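Chapter 7
Celebrity Weddings and the Sale of Exclusive Rights

7.1 Introduction

A wedding between two well-known performers is a private event with a commercial value that can be set in advance. The guest list, the clothes and the first photographs are wanted by several publications at once, and all of them know the week in which the material will become available. This chapter deals with the contracts under which that material is sold, the conditions usually attached to them, and the effect of those conditions on what readers are told.

Chapter 6 treated the unplanned celebrity story, in which a remark or an arrest reaches the press before the people involved have prepared a response. The planned story differs in one main respect. The subject holds the material and can decide who receives it. The reporter's position is therefore closer to that of a buyer than to that of a witness, and the usual tests of sourcing apply only in part.
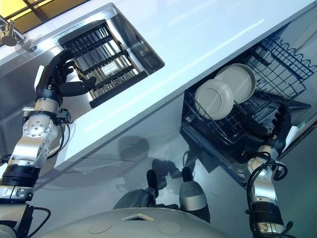

An exclusive agreement normally covers three kinds of material: posed photographs, an interview with the couple, and permission to name guests. Each may be priced separately. In the smaller markets studied in this book the interview is often included without charge, and the publication pays for the photographs alone. The agreement also fixes an embargo, which is the date before which nothing may be printed, and a holdback, which is the period during which the couple may not speak to a competing title.

7.2 The Jinden agreement

The main case in this chapter is the wedding of two television singers at Kos in October. Rights were bought by the weekly magazine Jinden. The daily paper Drevska, which had bid for the same material and lost, covered the event from outside the grounds. The two accounts can be compared closely, as both titles wrote for the same readers and both appeared within the same week.

Jinden printed 50 photographs over two issues. Under the agreement the couple's agent approved each photograph and each caption. The text of the interview was also submitted for approval, and two answers were withdrawn. Drevska had no approved material. It relied on hired drivers, hotel staff and a singer in the band, none of whom was named in print.

A count of statements of fact was made for both accounts. The Jinden account contained 138, nearly all of them concerning clothes, food, music and the order of the ceremony. The Drevska account was much shorter, and a larger share of its statements concerned cost, absent guests and the couple's earlier relationships. Several of these were later disputed by the agent. The method of counting is set out in Section 7.5, and students should read that section before using the figure in written work.
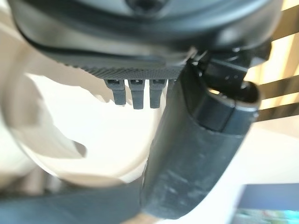
Department of Press and Popular Culture, Flallitz College
Course Reader, Part Two. Revised November 13, 2008

7.3 Terms used in this chapter

Approval. The right of the subject, or of the subject's agent, to refuse a photograph, a caption or a passage of text before publication. Approval may be full or limited to photographs.

Spoiler. A story printed by a competing title shortly before an exclusive appears, with the aim of reducing its sales.

Kill fee. A payment made when material has been delivered under contract but is not used.

Second rights. Permission to reprint after the holdback has ended. A fee of about 1,000 words' worth of ordinary freelance copy was the customary rate for the titles examined here.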